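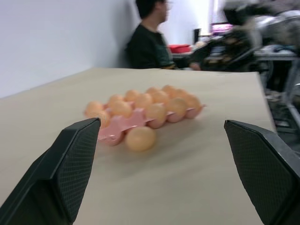 We've been building gripper fingers at Aston for a good few years now, and from June we're finally letting other people buy them! The kit is called Hurura, and it's a pair of soft-faced fingers, the wrist camera that goes with them and the software that ties the two together. We've spent months on packing and sorting jobs, the dull fiddly ones that our customers keep asking us about, and the egg tray has become our favourite (I now dream about egg trays). One cup left to fill, one egg on the table in front of it, and a pair of jaws that has to pick up something round and smooth without sending it off the edge. We like it as a test because anyone can tell at a glance how it's going. The patterned pads on the inside of the fingers are the part I'm proudest of, and they went through 9 versions before we settled on the one we're selling.

So what do you get for your money? The standard Hurura kit costs £1215 and includes one pair of fingers, two spare sets of pads, the camera with its bracket and cable, and a year of software updates. If you run two arms side by side, as we do, the double kit is £2000, and you'll only need the one licence. Both fit most small arms with a standard wrist flange, and if you're not sure about yours then send us the model number and we'll look it up for you.

Setting up is the bit I was most nervous about, as I've lost whole afternoons to other people's manuals. Ours is short. You bolt the fingers on, plug in the camera, run the alignment routine and start teaching. We had a trial with Ajayi, a small packing firm that had never used an arm before, and they were moving their own products by teatime on the first day. They also told us our cable was too short (it was!), so the one in the box is now longer.

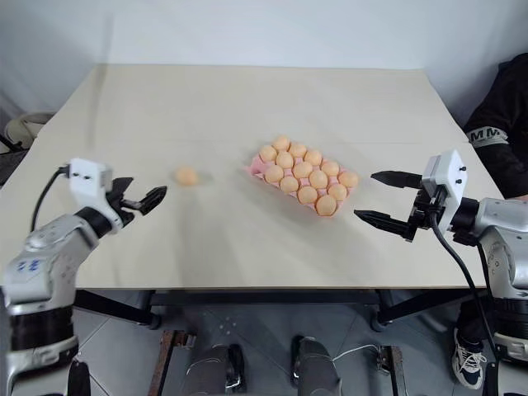
Two arms and a nearly full egg tray on the Aston test table.

We're often asked whether you really need the second arm. For plain picking and placing, no, one will do you nicely. It comes into its own when the tray is wide or the loose items could be on either side of it, and you'd like whichever gripper is closer to do the reaching. The software lets you set that up, or you can tell it to stick with one side if you prefer.

A word on pads: we rate each set for 1000 hours of light work, and replacements slide on by hand with no tools. Please don't use them with anything hot or oily. We're working on a wipe-clean version with our materials supplier, Lasik, and I'll shout about it as soon as there's something to sell.

Orders open in June through the Aston website, with the first boxes going out later that month. If you'd like to try Hurura before you buy, we're running demo mornings at our workshop from 10am, and you're very welcome to bring your own bits and pieces for the arms to have a go at. Drop us a line through the contact page and we'll get the kettle on.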